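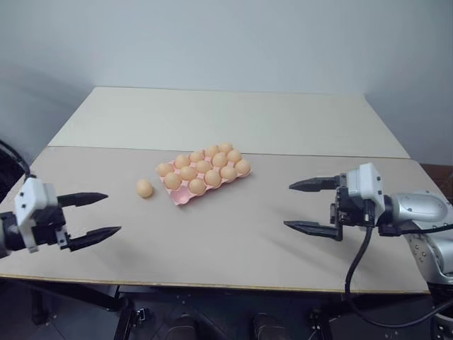 Has anyone been to the Primimach open day in Madport? Worth it with two kids?

Posted by Ditte Þrastardóttir

Hi all! We moved to Groveck in March and my two (eight and eleven) are completely robot mad. A neighbor told us Primimach opens its workshop to visitors and that they have a pair of robot arms working with eggs, which had my younger one shrieking with joy before I'd even finished the sentence. Do you get close enough to see anything? Is it a long talk first, or do they go straight to the robots? And do we need to book? It's a 50 minute drive for us, so I'd like to know before I promise anything.

Eleni Halilović

Oh, go, go, go! I went on May 26, 2019 and I still bring it up at dinner. There's a talk first in the Bošković room, 19 minutes by my watch (the speaker was a sweetheart and let the kids interrupt), and then you walk through to the arms.

The egg table is the best part. It's a plain beige table with an arm on each side and a pink egg carton between them, and the grippers are just two black fingers each, nothing soft or fancy to look at. You would not believe how tense a room full of adults can get over one egg. My favorite moments were when a gripper was wide open right beside an egg and everybody stopped talking!

I took a few pictures from the egg table, and this one gives you an idea of how close the fingers get: 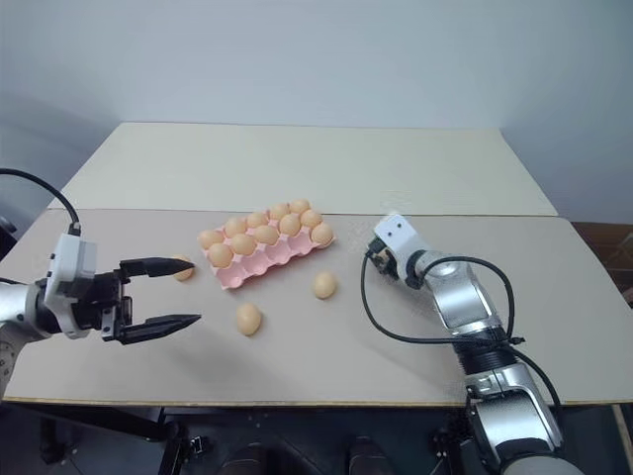 Eggs in the pink carton, three more out on the table, and the left gripper right next to one of them.

Your eleven-year-old should ask questions. Mine asked how the arm knows how hard to squeeze, and the engineer spent ages on it, drawing on the back of a flyer. I followed maybe half, she got all of it and has been explaining it to her grandmother ever since.

Practical stuff: wear comfortable shoes, there are few places to sit. Bring snacks, the coffee cart only had coffee. If you can get the first session of the morning, take it, the group was smaller and we could stay at the table as long as we liked. We did the whole loop and then went back to the eggs for a second helping, so to speak.

Jae-hoon Koo

its good. parking is bad

Lalit Negi

Adding to Eleni's answer. Yes, you need to book, and kids count as places, so put down all of you. The form is on their visitor page and you get an email back with a session time. When I went they had 369 people through over the day and the afternoon was packed, so I second the morning advice.

On parking, the lot by the gate fills up early. We left the car behind the Madport swimming pool and walked over, easy enough with kids.

If your younger one gets restless in talks, ask at the desk whether you can join after it. They let my brother's family do that. I'd try to catch the talk though, it made the egg table much more fun for me. I had never thought about how awkward an egg is to pick up: round, smooth, no handle, and every one a bit different. I went home and watched my own hand taking eggs out of the fridge like a complete fool. Great day out, have fun!

Ditte Þrastardóttir

Thank you!! Booked the first session for three of us. The list of questions for the engineer is already on its second page.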